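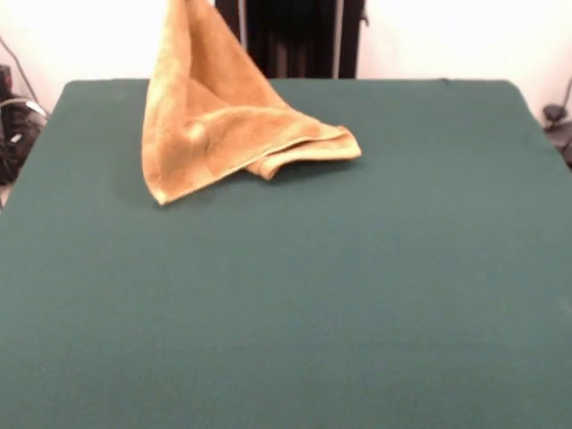 What does a housekeeping attendant at Kamska do?

You clean and reset guest rooms between stays, keep the linen closets stocked, and help in the laundry when the rooms are finished early.

## Housekeeping attendant, part time, Kamska Guest House

Kamska is a guest house with 21 rooms on the lake road outside Nolau. We are hiring for the summer season. The job starts in May and runs until the last booked guests leave in the fall. People who do well are usually asked back the next year, and two of the current staff started that way.

**Hours.** Shifts run from 9:00 in the morning to 2:30 in the afternoon, with a paid half-hour break. You work 4 shifts a week. The schedule goes up in the staff kitchen two weeks ahead. Weekend shifts are shared out evenly, and swaps are fine if both people sign the sheet.

**Pay.** Your weekly pay is $362 before taxes, paid every second week by direct deposit. Tips left in the rooms go to the person who cleaned the room. Lunch is free on working days.

**The work**

- Strip and make beds, clean bathrooms, vacuum, dust, and empty the trash
- Replace towels and bath mats and restock soap, tissues, and coffee
- Write down anything broken or missing in the maintenance book
- Sort, wash, dry, and fold linen
- Clean the hallways, stairs, and breakfast room once the guests have left for the day

There is no elevator. The upper rooms are two flights up and you will be carrying bedding. Ask us about this before you apply if you are unsure.

**Who we are looking for**

You don't need hotel experience. You need to be 18 or older, able to stand for most of a shift, and able to read a room list in English. A second language helps with guests but is not required. We train new staff for the first week, at full pay, and you will work with another attendant until you are ready to take a floor by yourself.

The Prilla bus stops at our gate, but the first one of the day gets in at 8:50, so it is a short walk to the staff door and straight to work. If you drive, park behind the laundry building and leave the front lot for guests. Bikes can go in the shed.

We supply aprons and gloves. Bring your own closed shoes with a non-slip sole.

**How to apply**

Send a short letter or drop one off at the front desk. Include your phone number, the earliest day you can start, and any dates you already know you can't work this summer. A resume is welcome but a list of past jobs is enough. Please give one person we can call as a reference.

Finn Strobel runs housekeeping and will do the interviews, which take half an hour and include a walk through the rooms. Questions about pay or paperwork go to Ludger Fröhlich in the office.

Posted 5/2/22. The listing stays up until both openings are filled.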